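니트 정리, 드디어 함

8/9/22

8월에 무슨 니트냐고 하겠지만 지금 안 하면 또 11월에 울면서 한다. 작년에 그랬음. 첫 추위 오던 날 아침에 박스 뒤집어서 제일 위에 있는 거 입고 나갔는데 지하철에서 보니까 팔꿈치에 구멍. 그날 하루 종일 코트 못 벗었다. 회의실 난방은 또 왜 그렇게 센지.

그래서 올해는 미리. 급하게 쓰는 글이라 두서 없음 주의. 세탁기 돌아가는 동안 쓰는 중이다.

일단 박스. 침대 밑에 3개 있었다. 하나는 두꺼운 스웨터, 하나는 가디건이랑 조끼, 마지막 하나는... 뭔지 모르겠는 것들. 목도리, 짝 없는 장갑, 수면양말, 그리고 왜인지 수영모자. 수영모자는 욕실로 보냄.

꺼내자마자 냄새. 장마 지나고 나면 침대 밑은 진짜 어쩔 수가 없다. 제습제 넣어놨는데 물이 꽉 차서 찰랑찰랑. 이걸 언제 넣었더라. 하나는 옆으로 누워 있었는데 다행히 새지는 않았다. 샜으면 이 글은 없었을 듯.

순서는 이렇게 했다.

전부 꺼낸다. 창문 다 연다. 선풍기 돌린다.
한 벌씩 펼쳐서 앞뒤 본다. 소매 안쪽, 겨드랑이, 목 둘레.
남길 거, 고칠 거, 보낼 거.
남길 것만 빨거나 바람 쐬고 다시 넣는다.

말은 쉬운데 펼쳐놓을 자리가 없는 게 문제였다. 바닥은 먼지 때문에 싫고 식탁은 좁고 침대는 이미 가디건 산이 됐고. 결국 거실 소파. 보라색 벨벳이라 털이 붙으면 떼기가 너무 힘들어서 위에 장미무늬 시트 한 장 깔고 시작했다. 이 시트도 사연이 긴데, 원래 이불 커버 세트로 산 거고 커버는 진작에 찢어져서 버렸고 시트만 살아남았다. 색이 너무 요란해서 침대에는 안 쓰고 이럴 때만 쓴다. 페인트칠할 때는 아까워서 안 쓰고. 딱 옷 펼칠 때 용. 

소파에 깔아보니 생각보다 괜찮았다. 허리 안 굽혀도 되고, 앉은 자리에 한 벌씩 놓고 보면 되니까. 바닥에서 하던 작년보다 훨씬 빠름. 무릎도 안 아픔. 나이 얘기는 안 하겠다.

첫 번째로 나온 건 회색 터틀넥. Jostberg에서 산 건데 보풀이 장난 아니다. 산 지 두 번째 겨울에 이미 이랬던 것 같은데 따뜻해서 계속 입었다. 보풀제거기로 한참 밀다가 배터리가 나감. 충전하면서 다음 거. 옆구리 쪽만 밀려서 지금 반은 새 옷 반은 헌 옷 상태다. 나중에 마저 밀어야지 (안 밀 것 같음).

두 번째는 초록색 조끼. 이건 고민도 안 하고 보낼 거로. 단추가 하나 없고 단추를 찾을 의지도 없다. 그리고 입으면 초등학교 교장선생님 같다. 교장선생님들께 죄송.

세 번째 검정 가디건. 무조건 남긴다. 회사 의자에 걸어두는 용도. 근데 펼쳐보니 주머니에서 영수증이랑 사탕이 나왔다. 사탕이 안 녹은 게 신기. 영수증은 글씨가 다 날아가서 뭘 샀는지도 모르겠고. 여러분 넣기 전에 주머니 확인하세요 제발.

네 번째가 오늘의 주인공. 오래된 페어아일 스타일 스웨터. 이건 정말 오랜만에 봤다.

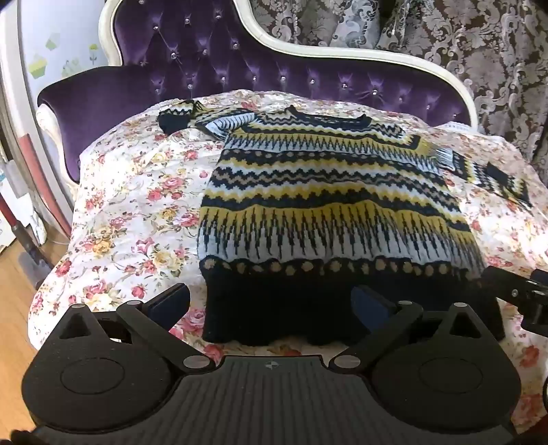
남색, 겨자색, 연한 하늘색 줄줄이. 목둘레부터 밑단까지 무늬가 계속 바뀐다

이거 Troncoso 골목에 있던 구제가게에서 샀다. 가게는 없어졌고 지금은 네일샵. 그때 주인 아주머니가 이건 무늬가 시끄러워서 아무도 안 산다고 깎아주셨는데 나는 바로 그 시끄러운 게 좋았다. 특히 가운데 밑에 있는 뾰족뾰족한 남색 무늬. 친구들은 불꽃이라 하고 나는 이빨이라고 우긴다. 노란 데서 하늘색 쪽으로 쭉 내려오는데 빗 같기도 하고. 그 밑에 노란 동글동글한 줄은 또 혼자 얌전해서 귀엽고.

문제는 입을 때다. 이걸 입으면 다른 건 전부 무지여야 한다. 바지도 무지, 코트도 무지, 가방도. 한번은 체크 코트랑 입고 나갔다가 엘리베이터 거울 보고 다시 올라왔다. 그래서 손이 잘 안 갔던 것 같다. 좋아하는데 안 입는 옷. 제일 처치 곤란한 종류임.

작년 겨울에는 한 번도 안 입었다. 정리 책 같은 데 보면 일 년 안 입은 건 버리라는데 못하겠다. 펼쳐놓고 한참 봤다. 소매도 펴보고 접어보고. 밑단 고무단이 좀 우글우글한데 이건 빨아서 눕혀 말리면 나아질 거라고 믿고. 결론은 남긴다. 대신 올해는 진짜 입기로. 첫눈 오는 날 입는다. 여기 써놨으니까 안 입으면 댓글로 혼내주세요.

그리고 사고 하나. 펼쳐놓고 물 마시러 갔다 왔더니 선풍기 바람에 목도리 두 개가 소파 뒤로 넘어가 있었다. 꺼내느라 소파 밀었는데 그 뒤에서 머리끈 다섯개랑 리모컨 건전지 뚜껑이 나옴. 건전지 뚜껑! 봄부터 테이프 붙여서 썼는데! 오늘 제일 기뻤던 순간이다. 니트보다 기뻤음.

다시 돌아와서 빨래 얘기. 세탁법 물어보시는 분들이 꼭 있어서 적는데 나는 전문가 아니고 그냥 내가 하는 방식이다. 라벨 먼저 보세요. 라벨 없는 구제는 무조건 울이라고 생각하고 찬물 손빨래.

대야에 찬물 받고 울세제 조금. 조금이라고 했지 콸콸 아님. 거품 많으면 헹구다 지친다.
뒤집어서 넣고 꾹꾹 누른다. 비비면 안 됨. 비벼서 하나 보낸 적 있음. 인형 옷 됐다.
색 진한 건 따로. 남색이랑 연한 색이 같이 있는 옷은 오래 담가두지 말고 빨리 끝낸다.
헹굼도 찬물. 중간에 귀찮다고 미지근한 물 섞지 말 것.
짜지 말고 수건에 김밥처럼 말아서 밟는다. 이게 은근 재밌다.
눕혀서 말린다. 옷걸이 절대 금지. 팔이 무릎까지 온다.

건조대 위에 망 올려서 눕혀놓는데 한 번에 두 벌밖에 안 올라간다. 그래서 이게 하루에 끝날 일이 아니다. 오늘은 손빨래 두 벌 하고 나머지 울 니트는 내일, 모래 나눠서. 지금 세탁기에 돌아가는 건 면 니트랑 수면양말들. 그건 망에 넣어서 돌려도 됐다 지금까지는.

참 좀약. 나는 나프탈렌 냄새를 진짜 싫어해서 삼나무 조각을 넣는다. Gudton에서 20개 들이 한 봉지 사놓은 게 있는데 오래되면 향이 없어져서 사포로 살짝 갈아주면 다시 난다. 그거 갈다가 톱밥이 바닥에. 청소기를 다시 돌림. 청소를 하려고 청소거리를 만드는 사람.

접는 방법은 아직 정착을 못했다. 돌돌 말면 자리는 적게 차지하는데 나중에 꺼내면 주름이 자글자글하고, 납작하게 접으면 밑에 깔린 게 눌린다. 올해는 두꺼운 건 납작하게 밑에, 얇은 건 말아서 위에. 소매를 뒤로 보내고 반 접고 또 반. 페어아일은 두꺼운 편이라 원래 밑인데 밑에 넣으면 또 안 입을 것 같아서 맨 위에 넣을 예정이다. 박스 열면 제일 먼저 보이게. 이 정도면 입겠지.

박스도 바꾸고 싶었다. 지금 쓰는 건 뚜껑이 잘 안 닫혀서 책을 올려놔야 한다. Grercombe 수납박스가 좋다고 해서 검색해봤는데 원하는 크기는 품절이고 남은 건 너무 커서 침대 밑에 안 들어간다. 줄자로 재봤다. 안 들어감. 혹시 몰라서 한 번 더 쟀는데 역시 안 들어감. 침대를 바꿀 수는 없으니 올해도 책을 올려놓는다. 두꺼운 요리책 두 권. 한 번도 안 펼쳐본 책인데 이렇게 쓰이네요.

보낼 거는 쇼핑백 하나 가득 나왔다. 초록 조끼, 목 늘어난 베이지 니트, 선물받았는데 한 번도 못 입은 핑크 반팔 니트 (반팔 니트는 대체 언제 입는 건지. 더운데 니트고 추운데 반팔이고. 아는 분 알려주세요). 헌옷수거함에 넣을까 하다가 베이지는 멀쩡한 편이라 동네 나눔에 올려볼 생각. 사진은 아직 안 찍음.

고칠 거는 팔꿈치 구멍 난 그 니트. 작년 지하철의 그것. 비슷한 색 실 사다가 기워볼 건데 바느질은 단추 다는 것까지만 할 줄 안다. 영상 몇 개 봤는데 다들 손이 너무 빠름. 일부러 튀는 색으로 기우는 것도 예쁘던데 겨자색 실로 할까 생각중. 성공하면 올리고 안 올라오면 망한 걸로 알아주세요.

짝 없는 장갑은 어떡하지. 세 짝 나왔는데 전부 왼손이다. 오른손은 다 어디 갔을까. 버스에 있겠지. 한 해만 더 두고 본다고 하고 다시 넣었다. 작년에도 이랬던 것 같은데.

아 세탁기 끝났다. 널어야 됨. 소파 위에 아직 치울 게 한가득이고 저녁도 안 먹었다. 오늘은 냉면 시켜먹을 거다. 구멍 기우기는 실 사오면 다음 글에.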